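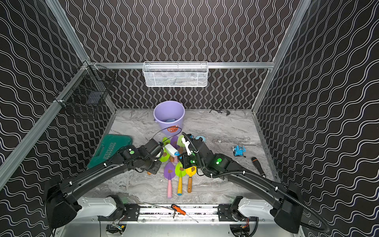 Skima opens the doors on Trakbridge, a big new campaign weekend for tabletop gamers

I've been pushing little lead soldiers across other people's dining tables for longer than I care to admit, so it's a real treat to be the one writing this. Skima, our small club and publisher in Mundville, is releasing Trakbridge this January, and we're launching it with a full weekend of games at the old drill hall!

Trakbridge is a linked campaign for 15mm figures, set in a made-up river valley in the horse and musket period. You get 7 scenarios, a map, a set of rosters and a 190-page book (it was meant to be 60, but I kept finding things to add). Each battle feeds into the next. Lose your pontoon train in the second game and you'll be looking for a ford in the third – I speak from bitter experience, having marched a whole brigade of grenadiers into a bog while my opponent ate my biscuits.

The rules will feel familiar if you've played our earlier skirmish set. Units still test morale when they take fire, but we've thrown out the old supply tables, which everybody hated, and put in a deck of cards that takes a couple of minutes a turn. Cavalry is a bit less mighty than it was. Sorry, hussar fans. You had a good run.

For the launch we're putting on the final battle, the crossing at Trakbridge itself, with 861 painted figures on the table. I did a fair share of those and my eyes may never forgive me. The bridge, the mill and the walled farm all come from Dambrauskienė, the scenery workshop that made the town pieces for our winter game, and they're lovely things. The mill roof lifts off so you can hide a company of skirmishers inside!

Doors open at 10am both days and the last turn is called at 5pm. You don't need to bring an army or know the rules, as there'll be someone at each table to talk you through it. Children are welcome if they come with a grown-up. There's a bring-and-buy in the side room too – I'm hoping to shift some Prussians.

The first print run is 1,000 copies, on sale at the hall and afterwards through the Skima web shop. If you run a club and would like a copy to review, or want to put on one of the battles at your own show, drop us a line through the contact page and I'll get back to you, usually late in the evening once the paint's dry.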